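# Do Clear Desk Trays Keep Anyone Organized? A Report on the Tray Project

Team: Đạt Vũ, Chie Oda, Oksana Symonenko. Written up by Đạt. Course supervisor: Rosimeire Leite.
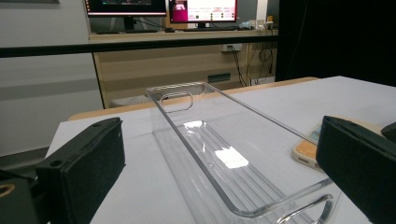 ## Why we did this

Every desk organizer sold online makes the same promise. Put your things in it and you will stop losing them. The shop listing for the one we bought, from a seller called Zeltum, said a clear tray "lets you see everything at a glance." I had my doubts from the start. A tabletop also lets you see everything at a glance, and it comes with the table.

Chie disagreed with me, so we had a project. The question we turned in to Ms. Leite was: does a long clear tray on a shared table change how quickly people find small items, and do they keep using it once the first excitement is gone?

## The tray

It is acrylic, long and shallow, with rounded corners and thin walls. The end wall has a rounded rectangular handle cutout. Faint ribs run lengthwise along the floor. We argued about the ribs more than we should have. Oksana thinks they stop pens from rolling. A pen lying along the tray runs the same way as the ribs, so they might do something, but a pen lying across them just sits on top. We did not test this separately and I don't want to claim anything.

Two things bothered me right away. The first is glare. Under overhead light the floor of the tray picks up bright white patches, and anything small and shiny under one of them is harder to spot than it would be on the bare table. The listing doesn't mention that. The second is that a transparent tray on a white tabletop is easy to overlook. The edges catch the light and the rest more or less disappears. Chie calls this elegant. I set a notebook down on it twice in the first week.

## What we did

We used the shared study table at Derley House, the student building where Oksana and I both live. The tray stayed on the table through September. We stocked it with paper clips, a ruler, erasers, pens, a charging cable and a stapler, and we asked people in the building to put things back when they were done.

We collected two kinds of data:

- **Search times.** A person sat down, we named an item, and we timed them until they touched it. Half the searches were done with the items in the tray and half with the same items spread on the table.
- **Return checks.** Whoever was passing looked at the table and wrote down, for each item, whether it was in the tray or somewhere else.

We ended up with 393 timed searches and 2,222 item checks. The second number sounds impressive, and I would ask the reader not to be impressed. Many of the checks were made a few minutes apart by the same person (me), and a stapler that hasn't moved gets counted again every time.

## Results

People found things a little faster with the tray. The median difference was under a second. Chie wants it on record that the difference went the same direction for pens, clips and the ruler, and it did. For the charging cable it went the other way. A coiled cable in a shallow tray tangles with the pens, and two of our testers lifted out the whole bundle before getting it loose.

The return checks were worse for the tray's reputation. During the first week most items went back where they belonged. By the end of the month the pens were mostly on the table again, and the tray had picked up things we never put in it: receipts, a bus pass, a key with no label. Phones did not move in at all. People set their phones down next to the tray, close enough that they could have gone inside, and left them there. When I asked Tuấn Thái from the second floor about this he said he didn't want his phone in "the junk thing." He said this in week two, when it was still quite tidy.

## Problems with our method

There are several, and Ms. Leite found most of them before we did.

1. Everyone knew we were watching the tray. Good behavior in the first week may only mean that people were being polite.
2. We had no comparison tray. A solid-colored one might have been easier to see and might have had less glare. We looked at one from Stermont but it was out of our budget.
3. The timed searches were done by 42 people, but some did many more searches than others. Oksana's roommate did so many that she had the layout memorized.
4. The light over the table is always on. By daylight the glare might not matter. We don't know.
5. I went in expecting the tray to fail. Chie went in expecting it to work. We took turns with the stopwatch to even this out, and I'm not sure it did.

## What we think it shows

Chie and Oksana would say the tray helps, slightly, with small loose items, as long as somebody clears it out. I would say that the clearing out was doing the work. On the days when Oksana emptied the stray papers, the tray looked great and so did the rest of the table. We didn't record which days those were, and we should have.

If another group takes this up, I'd suggest using two tables, one with a tray and one without, and cleaning both on the same schedule. I'd also leave cables out of it or give them a box of their own. Someone should look at the phone question too. A person who won't put the thing they care about most into an organizer is telling you something about the organizer — though Chie says it only tells you about phones.

The tray is still on the table at Derley House. The key is still in it, if anyone is missing one.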